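Notebook, Saturday, Stukum gripper / Vanel arm

Third try at the width problem and I think I have it, so I'm writing it all down before I forget which cable I wiggled when.

What happened first. Yesterday afternoon I put the new policy on the Vanel arm for the mouse pick, the easy one, the one I like to show people. Approach was lovely. Then the jaws closed, and kept closing, way past contact, and the arm lifted with the motor pulling full current until the driver tripped. Mouse popped out sideways and went under the bench (it still clicks, I checked). Reset, tried again, same thing. On the third go I had my hand over the stop button and hit it as soon as the current started to climb. Should have done that on the second go too, to be fair.

My first guess was the arm. I swapped the jaw motor driver, reran the homing, measured the opening with calipers at full open, half and closed. All fine. So I went back to the data, which I should have done before lunch and not after.

The demos are from the hand-held Stukum, recorded at the Dufour atrium table. 318 episodes in the set. I plotted jaw width against time for a handful and right away there was one where the width line goes flat for most of the grasp, then jumps. Pose is moving, video is moving, width is sitting there like a stone. Then another. I wrote a little script to look for flat stretches where the pose is still updating, and let it run over the whole set: 203 clean, 115 bad. That's more than a third!!

So what is Drarnora doing. The logger writes at 60 Hz, and when it doesn't get a new width reading it repeats the last one and does not say so. No gap in the file, no flag, no warning in the console. Everything lines up and looks healthy. The policy saw a lot of grasps where the mouse is clearly held and the width says open, and then a jump to closed, and it learned to slam. I can't really blame it.

Why the readings stop: the little connector under the dark gray housing. With the tool on the bench I could not get a single dropout in a long run. With the tool tipped nose-up, the way you hold it when you come in low over the edge of a table, I got one almost every time. The cable is a bit short and tips the plug in its socket. I tried another cable with more slack in it and tipped the tool every way my wrist goes – no dropouts. Put the old one back and they came straight back, so I'm fairly happy with that.

One more thing turned up while I had the calipers out. Closed position reads 4 mm when the pads are touching. That's the pads, they're thicker than the old ones and no one updated the zero (me, it was me). It's a constant offset so it can be corrected in the old files, unlike the flat stretches, which are just gone.

Done so far:
New cable in, with a loop taped to the housing so it can't pull.
Zero redone with the magenta pads on.
Bad episodes moved to their own folder, not deleted. The video may still be good for something.
Current limit on the Vanel jaw lowered, and a hard stop if current stays high while width isn't changing. This should have been there from day one.

Not done:
Drarnora needs to write an age for each width sample, or at least a blank when there isn't one. I started on it and got lost in the buffering code. Monday brain.
Retrain on the clean set and rerun the mouse pick with the stop button in hand. Until that's run, please don't start the old policy on the arm, even with the lower limit. I've renamed the file so it won't load by accident.
Check the glass door set, which was recorded with the same cable.

If you use the Stukum before I'm back: open and close it once with the nose up before you record and watch the width number. If it sticks, stop there.
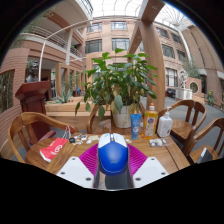
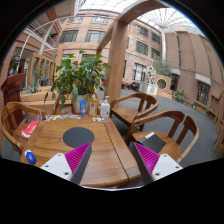
Atrium table from the tool, plant and bottles beyond the fingers. Mouse on the pad in the first one.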